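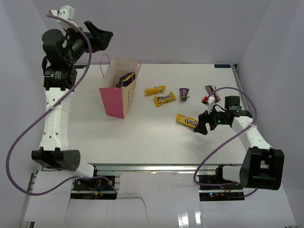
Which networks does the Kiretti mobile router work with?

The router works with the 4G and 5G services of any carrier that supplies a standard nano SIM card and permits its use in a data device. Customers should confirm with their carrier that the chosen plan covers routers, as certain phone plans do not.

Kiretti Mobile Router
Supplied by Lapointe

The Kiretti is a desktop router that provides an internet connection over the mobile network. It is intended for homes, small offices and temporary sites where a fixed line is not available or has not yet been installed. The unit may also be kept as a second connection, taking over when the main line fails.

Connections
The router accepts 2 SIM cards. Either card may be set as the primary, and the router changes to the other when the signal of the first is lost. Both cards may be from the same carrier. The unit has 4 network ports for wired equipment and a separate port for an existing modem. Wireless service is offered on two bands, which may share one network name or be given separate names.

Where 5G coverage is weak, the router uses 4G without any action by the user. The indicator on the front panel is white on 5G and blue on 4G. A steady red indicator means that no SIM card has been recognized.

Placement
Signal strength varies a great deal within a single building. Lapointe recommends a position near a window, on the side of the building that faces the nearest mast, and away from metal shelving. The setup page includes a signal meter that may be consulted while the router is moved. Customers in stone or steel-framed buildings may require the Tindine external antenna, sold separately. The antenna is fitted to the two sockets on the rear of the router and is supplied with 6 meters of cable.

Power
The router is supplied with a 19-volt adapter. Adapters from other equipment should not be used, including those with the same plug. The router does not contain a battery.

Software and security
Updates are installed overnight by default. The hour may be changed in the administration page, or updates may be set to manual. Each unit leaves the warehouse with its own password, printed on the base. The password must be replaced at first sign-in before the router will connect to the network.

In the box
Kiretti router
Power adapter
Network cable
SIM removal tool
Printed setup guide

SIM cards and data plans are not included.

Orders and delivery
Orders are dispatched from the Waver warehouse. Those received before 2 p.m. leave the same working day. Organizations ordering several units may request that SIM cards be fitted and tested before dispatch. Such requests are handled by Annick Arnaud, Business Orders.

Returns and repairs are handled by Perrine Courtois, Customer Service. A return number must be obtained before any unit is sent back, and the adapter must be enclosed with the router.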